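Open Day at Koladau – My Photos

I finally got to the Koladau open day on October 12, 2018, and I came home with 244 pictures and sore feet! I've kept the gallery short because my sister says no one wants to look at all of them (she may be right). The theme this year was teaching machines to handle everyday stuff – bags, packets, bottles, all the things you grab without thinking.

Floarea Ilie gave the welcome talk and then let us loose on the tables. I went straight for the hand-held grippers, and I'm so glad I did, as the line got long after lunch. You squeeze the handle and the jaws close, and after a minute or two it feels pretty natural. Iulian Stanciu was going around showing people how to hold their wrist, and he was very patient with me.

Soft packaging is the tough part, he told us. A box stays a box, but a pouch folds up on you the second you pinch it. 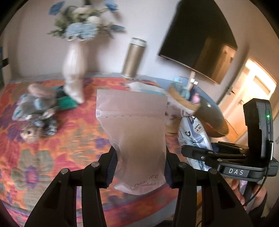
I had two turns and would have taken a third if Viorica Barbu hadn't been waiting behind me. Sorry, Viorica! She was way better at it than I was – very steady hands.

The next open day is in December, over at Drondberg. I've already signed up.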